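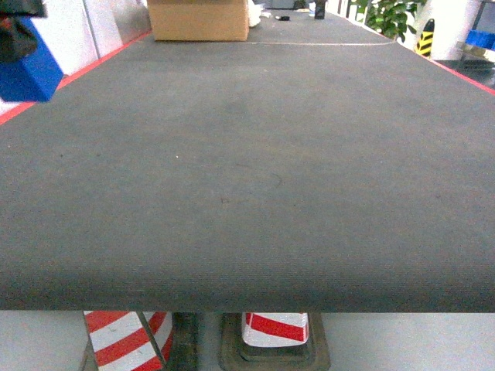

Felt: the fuzzy cloth that nobody wove

By Tia Holroyd for the Fothergill Kids page
September 8, 2024

Run your hand over a felt-topped table and then over a bare one. Different, right? The bare one is hard and kind of slippy. The felt one drags at your fingers a bit. Dark gray fabric, pulled flat over a big table, nothing fancy. But there is a lot going on in there and most of it is too small to see.

So, quick tour. Grab a snack.

What is felt?

Most cloth is made of threads. T-shirts are knitted - loops hooked through other loops. Jeans are woven - threads going over and under each other, like a basket. Pull a loose thread on an old sweater and you can watch the whole row come undone (ask first, please).

Real felt has no threads at all. It is just fibers. Thousands and thousands of tiny hairs, all squashed together and tangled up so badly they can't get out again. Think of the worst knot you ever had in your hair. Now make it flat. Felt!

How do the hairs get stuck?

Wool comes off a sheep, and if you look at one wool hair under a microscope it has little scales along it, a bit like a pine cone. Add warm water, add soap, rub and rub. The hairs slide over each other, the scales catch, and they can't slide back. More rubbing, more catching. The whole lot shrinks and gets thick.

That is also why a wool sweater comes out of a hot wash the right size for your teddy bear. It felted. By accident. My aunt Elsie Hebden did this to a green cardigan and she still has it, it fits the cat.

Wait, what about felt with lines in it?

Good spotting. Some table coverings feel like felt but if you get your nose right up to the edge you can see fine lines, little ribs running side by side. A woven look. Pure felt doesn't have that.

So there are lots of felt-like fabrics. A few ways they get made:

Woven first, fuzzed after. The cloth is woven from threads, then it gets brushed or shrunk so the surface goes soft and hides the weave. The cloth on pool tables is often done this way.

Needled. A machine with a big board of spiky needles goes up and down, up and down, poking loose fibers through each other. No water or soap. This works on plastic fibers too, which don't have scales. Sometimes the needles leave faint rows behind them.

Craft felt. The bendy bright sheets in the art cupboard. Usually polyester, wich is a kind of plastic. Cheap, comes in every color, goes bobbly.

From across a room you mostly can't tell them apart. Up close you can have a good guess.

Why put it on a table?

Try these at home and see if you can work out the reasons before you read on.

Test one. Put a marble on a bare table and give it a little push. Now lay a piece of felt down and do it again. Same push. Which one rolls farther?

Test two. Drop a plastic brick from as high as your hand is long. Bare table, then felt. Listen.

Test three. Put a book on the felt, hold the felt still, and push the book sideways with one finger. Then try on the bare table.

OK, answers. The marble stops sooner on felt because it sinks in a tiny bit and the fuzz slows it down. The brick is quieter because the felt squashes when it gets hit, and squashing spreads the bump out over more time. Less bang. The book is the fun one. On most tables the felt grips it more, and that grip is called friction. But if your book has a fuzzy cover or your table is sticky from breakfast you might get something else! Write down what you get, even if it's weird.

So a felt top is good for anything you don't want scratched or skidding off or making a racket. Sorting blocks. Card games. Fixing a watch. Jewelers like it, tiny screws don't bounce away.

Why dark gray?

Gray is a quiet color. Put a bright blue block on dark gray and your eye goes straight to it. Put the same block on a stripy yellow and pink cloth and it takes longer to find. Getting a thing to stand out from what's behind it is called contrast.

Try it with blocks. One sheet of dark paper, one sheet of busy wrapping paper, same blocks on each. Get a friend to shut their eyes, then open them and grab the blue one. Swap over.

Also, gray doesn't shine. Shiny tables bounce the light from the window right into your face. Fuzz scatters light every which way so you get no glare.

The annoying bits

Felt isn't perfect.

Specks. Dark felt shows up every crumb and bit of fluff, and the fuzz hangs on to them. You can wipe a bare table in one go. Felt needs a sticky roller or a vacuum.

Scuffs. Drag something heavy across and the fibers get pushed over flat, all in one direction. Light hits them differently so you see a mark, like a curved line where somebody swung a thing round. Often it brushes out. If the fibers have broken or worn off, it's there to stay.

Spills. Don't. Juice goes straight in.

Bobbles. Rub felt in the same place over and over and the loose fibers roll up into tiny balls. The proper name is pilling. Nothing to do with medicine.

What happens at the edges?

Cut a woven cloth and the threads start to come loose, so it has to be hemmed. Cut real felt and it just stays cut. No threads, no fraying. This is why it's so good for beginners. Felt-like cloth with a weave inside can still fray a little bit, so people glue it, or fold it over, or run a strip along the side.

A strip in a bright color does another job too. Red down the sides of a gray table and you can see right where the table stops, even out the corner of your eye. Less stuff on the floor.

Look down a long table

This isn't about felt but it's too good to leave out. Crouch at one end of a long table and look along it. The two sides look like they get closer together the farther away they go. A cardboard box down at the far end looks small enough to pinch between two fingers. The table is the same width all the way down, you can measure it. Artists call this perspective. Colored edges make it really easy to see, so if you want to draw it, do the two edges first and then everything else fits in between.

Make a bit of your own felt

You need: wool roving (the fluffy unspun kind, NOT yarn), dish soap, warm water, a towel, a sheet of bubble wrap. A grown-up for the kettle part if your tap doesn't run warm.

1. Bubble wrap on the towel, bumpy side up.
2. Pull off thin wisps of wool and lay them all pointing the same way. Cover a patch as big as your hand.
3. Second layer on top, pointing the other way. You want 2 layers at least, more is thicker.
4. Sprinkle warm soapy water till it's all damp. Not swimming.
5. Pat gently. Then rub in little circles, soft at first.
6. Keep going. Longer than you think. Arms will ache.
7. Pinch it. If single hairs lift up, rub some more. If the whole piece lifts together you made felt.
8. Rinse in cold water, squeeze, leave flat to dry.

It comes out smaller than you started. Measure before and after and see how much it shrunk. Mine went wonky on one side where I made the wool too thin, so try and keep the layers even.

Words to keep

Fiber - one tiny hair of wool, cotton, plastic, whatever.
Weave - threads crossing over and under.
Friction - the grip between two things when they rub.
Contrast - how much somthing stands out from what's behind it.
Pilling - the little bobbles.

Next time: cardboard, and what the wiggly bit in the middle is for. Save a box!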